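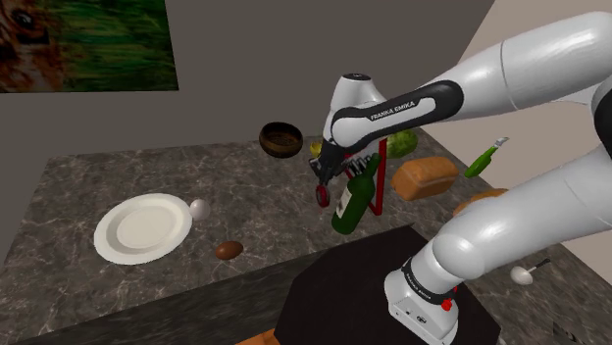 Le bras Franka Emika dans la cuisine simulée de Hailu, pince vers le bas au-dessus de la bouteille et du support rouge à fines barres.

J'avais prévu une petite heure avec Reynaldo Dagdag, le temps d'un café et de quelques questions, et je suis repartie de chez Jiltport à la nuit tombante, avec un carnet plein et l'envie de ranger ma cuisine. Il faut dire que Reynaldo parle de sa cellule comme d'autres parlent de leur potager. Il la règle, il la répare, il la surveille, et le fait qu'elle existe à moitié dans un ordinateur n'y change pas grand-chose à ses yeux.

La cellule, dans la maison, tout le monde l'appelle Hailu. Elle a un bras véritable, installé au rez-de-chaussée de l'atelier de Beline, et son double simulé, posé devant un plan de travail en marbre sombre avec du pain, des œufs, une assiette, une pastèque. C'est de ce double que Reynaldo s'occupe le plus. « Les gens s'imaginent qu'une simulation, on la lance et on s'en va, me dit-il en remplissant nos tasses. Moi je passe mes matinées dedans. Une base décalée, un poignet mal orienté, et toute la journée de calcul part à la poubelle. »

Je lui demande par où commence une mise en place. Par la base, répond-il aussitôt, toujours par la base. Il reprend la position de son socle, la compare à celle relevée en bas, puis il fait monter le bras dans une posture de repos et vérifie les articulations une par une, sans se presser. « Si l'épaule est fausse d'un rien, au bout de la pince on le paie cher. J'ai cherché tout un après-midi pourquoi les doigts passaient à 12 millimètres du goulot. J'avais accusé la bouteille, figurez-vous ! La bouteille n'y était pour rien, j'avais gardé un ancien fichier de socle. »

Vient ensuite la pince, et là, il devient intarissable. Les deux doigts doivent se fermer ensemble, avec un effort raisonnable, et les surfaces de contact demandent beaucoup de patience. Trop glissantes, l'œuf s'échappe ; trop adhérentes, il reste collé au doigt quand la pince s'ouvre, et il faut le voir mimer la chose, la main en l'air, en secouant un œuf imaginaire au-dessus de mon carnet. Il règle cela dans Plirnurier, l'outil maison, écrit en grande partie par son collègue Everett Kincaid, qui passe la tête par la porte pendant que nous parlons et proteste un peu. « Les frottements, c'est lui qui les a rendus compliqués, dit Everett. Au début il y avait un seul curseur. » Reynaldo en convient volontiers. Il y en a davantage maintenant, et il y tient.

Et l'entretien, alors ? J'avoue que le mot me faisait sourire pour une machine sans graisse ni poussière. Il ne s'en offusque pas du tout. Chaque changement de version peut déplacer un axe ou alourdir un objet, alors il rejoue une série de 1066 départs enregistrés, toujours les mêmes, et il regarde ce qui a bougé. Quand un mouvement s'écarte de l'ancien, il le repasse au ralenti, image après image, souvent debout, les lunettes remontées sur le front. « C'est comme écouter un moteur, vous savez. Au bout d'un moment je sens qu'un coude peine avant même d'ouvrir la courbe. »

La plus grosse réparation date de juillet. Le bras tremblait dès qu'il descendait vers le plan de travail, un petit frisson, jamais au même endroit. Il a soupçonné les gains de la commande, puis le pas de calcul, il a tout remis comme avant, il a mal dormi. La faute venait du volume de collision du poignet, un peu trop large, qui touchait celui de la pince dans certaines postures. « Deux lignes à corriger, soupire-t-il. Deux ! Everett me les ressort à chaque repas. »

Avant de partir, je lui ai demandé ce qu'il conseillerait à quelqu'un qui reprendrait la cellule après lui. Il a réfléchi un bon moment, puis il a sorti d'un tiroir un cahier à spirale, tout corné, où il note chaque réglage à la main avec l'ancienne valeur en face de la nouvelle. Il m'en a lu plusieurs pages, en s'arrêtant pour commenter les ratures, et nous avons repris du café.

Propos recueillis à Beline, le 5 sept. 2024.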